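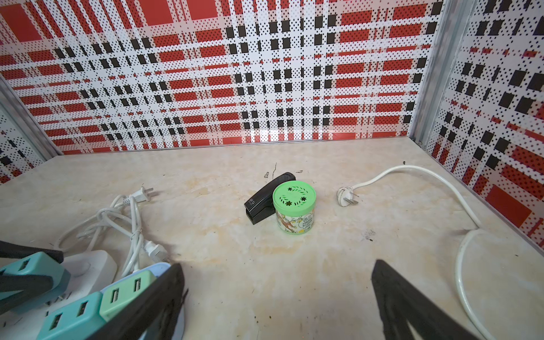
Sabine Kettler would like it on record that she learned more about plugs in one month of this than in all her years of sorting them by hand, and that she isn't sure she wanted to. She asked me to put her remark first, and as she runs the bench I have to share a break room with, it goes first.

Progress report, returns bench automation, Plelov site
July 20, 2021

The Edach cell now takes part of the mixed returns: cords, power strips, adapters, and the desk items that arrive in the same carton for reasons known only to the customer. It has handled 3416 items since the February start. Of the last 148 cartons, 65 went through without anyone stepping in. The grant application promised more. The grant application was written by me, before I had met a tangled cord professionally.

Cords remain the slow part. A stapler stays the shape you left it, and a cord doesn't. Plug adapters are going better, and we have moved on to practicing with power strips that come back with the adapters still in them. Our people used to do that job with their thumbs and complained about it in two languages.
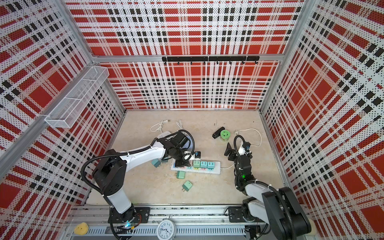

What has changed for the staff

Nobody has lost hours. Three people on the returns bench have moved from sorting to checking, and they now decide what gets resold, repaired or scrapped. Two like it. The third says checking is sorting with more paperwork, and I have seen the paperwork. We have cut the Zeltum form to one page.

Sore wrists come up less at shift meetings. Boredom comes up more. Sabine has asked that checkers rotate every 3 hours, and we started that this month.

Money and next steps

Spending is within the Pfeiffer budget except for training, where we are over. I had planned on teaching people to run the cell and forgot to plan on paying someone to cover the bench while they learned. I would like to move the unspent travel money across and need your approval in writing.

Cristian Bermúdez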